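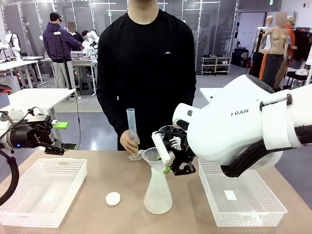 Cylinder, flask or vase and funnel at the bench, with the right gripper alongside.

Reviews > Lab automation > Two-armed benches > Gura bench kit

Last updated January 22, 2026

Gura bench kit: good arms, worrying stop button

I've been putting off writing this one up because I quite like the Gura kit, and most of what follows is me moaning about it. So let me say first that for the money it's a decent two-armed setup, the reach is generous, and after a fortnight I'd got it doing simple lab chores that I'd have sworn needed a much pricier machine. Then it had a wobble on the funnel job and I've been a bit wary of it ever since.

What you get is a controller, the Brzozowska finger pads and a licence for the Clarnness software. The arms are sold separately and the kit bolts on to most of the common ones. The list price was 1940 when I ordered, I paid 1832 with the reseller's discount, and the spare pads are extra (grrr). Setting it up took me most of an afternoon, and a good chunk of that was hunting for the right page in a manual that has clearly been translated twice.

The task I use for every review of this sort is pouring. A person hands over a graduated cylinder, the arm takes it, tips a little liquid through a funnel into a narrow-necked flask, and puts the cylinder down again. It sounds like nothing! But see-through plastic is a pig for any vision system, the funnel is top heavy, and the handover means there's a human hand right where the grippers want to be. If a kit is going to misbehave it'll generally do it there.

For the first week it was lovely. Slow, but lovely. The Brzozowska pads are grippy without being sticky, and I had far fewer dropped cylinders than with the plain rubber ones I used before. I was going to give it nine out of ten and get on with my life.

Then on run 567 (the software keeps a tally, I wouldn't know otherwise) the right arm came in to steady the funnel, touched the rim, and carried on pushing. Over went the funnel, over went the flask, and the gripper kept travelling for what the log says was a bit under a second before it gave up. My hand was still on the cylinder. It didn't touch me, and it was only water and a drop of food colouring, but I jumped back a good step and said something unrepeatable.

What bothered me more was the stop button. I hit it, and the left arm froze straight away, as it should. The right one finished its move and then froze. I tried it again afterwards with a clear table and no one near, and got the same thing maybe one time in four. On a kit that's sold for working alongside people I don't think that's a niggle, I think it's a proper fault.

I rang support and ended up with Rafsan Hettiarachchi, who was patient and didn't try to tell me I was holding it wrong. According to him, the contact threshold goes back to its factory value every time you change tool profile, so the gentle setting I'd saved for the funnel had quietly vanished when I swapped pads. The manual doesn't mention this anywhere that I can find. The stop button is a separate problem: the two arms are chained on one signal line in the default wiring, and the second one waits for its current move to end. He sent me a drawing for wiring them in parallel. It took twenty minutes and a small screwdriver, and I haven't had a late stop since, though I test it every morning now and I suspect I always will.

A firmware update is promised for February which should make the threshold stick. I'll believe it when I've tried it.

If you've already got one, a few things I'd do today:

Check the contact threshold after every tool change, even if you think you didn't alter anything.

Test the stop button while both arms are moving. Mine passed every time when they were parked, so that tells you very little.

Keep hands out of the handover until the arm has come to rest. I've added a two second pause there and it costs me hardly any time at all.

Would I go for the Nadadow instead? I had one on loan last year and its stop was instant, every time, but the software was miserable and the pads wore out in no time. For unattended jobs I'd still pick the Gura. For anything with a person reaching in, I'd wait for the update, or at the very least do the rewiring before you switch it on.

Six out of ten for now — I'll come back and change that if the February update does what Rafsan says it will. The spare pads are still too expensive, mind.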